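The Phone Bowl Will Not Save Dinner

My sister-in-law Katherine Nina came back from a weekend in Plorkuddale with a rule. Phones go in a bowl before anyone sits down to eat. The inn there does it, the guests love it, and now half the families on our street in Flikivbridge have a bowl by the door. I have eaten at four of these tables since New Year's and I am not sold.

My first complaint is that the rule gets sold as a cure for something it doesn't touch. We are told families used to talk at dinner. Did yours? Mine had the radio on, and before that my grandfather had his newspaper, folded in quarters so he could hold it with one hand. I don't remember anyone calling the newspaper an addiction.

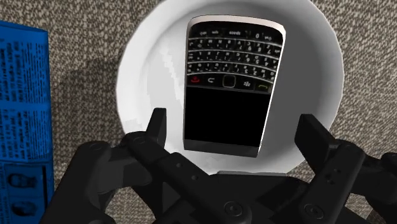
Who gets to keep theirs

There is always an exception. At the Restrepo house it is Aníbal, who is on call for the water district. Fair enough. Then his daughter was waiting to hear about a shift, and his mother wanted the sound of hers kept on in case of her sister. By dessert the bowl held one phone and it was mine.

Rules like this fall hardest on whoever has the least say, and at most tables that means the teenagers. A fifteen-year-old notices when her father checks a score under the napkin. She draws her own conclusions about what the rule is for.

Then there is the merchandise. A company called Zovby will sell you a lined phone bowl with a lid and a booklet of "conversation starters." The booklet says 2303 households tried the bowl for a month and felt closer. Closer than what? It doesn't say who asked them, or how many quit after the first week. I wrote to ask in January and got a coupon.

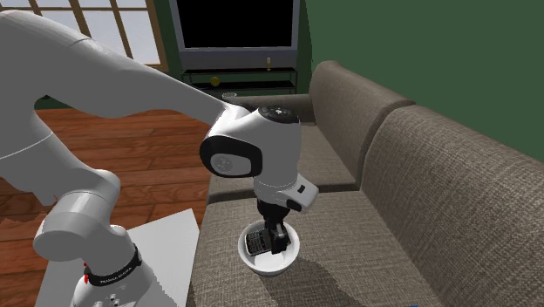 I will grant the other side one thing. Elvira Mosquera, who thinks I'm being a crank, told me her boys now stay at the table ten minutes longer than they did. I believe her. She also started making dessert on weeknights the same month, and I would like to see the pudding get some of the credit.

If people at your table have nothing to say to each other, taking away their phones gives you a quiet table. Maybe somebody fills the quiet. At Katherine's we mostly talked about the bowl, and where she got it, and whether it was dishwasher safe.

I'll keep putting mine in when I'm asked, because I was raised to follow the rules of the house. At my own table it stays in my coat, and you can do what you like with yours.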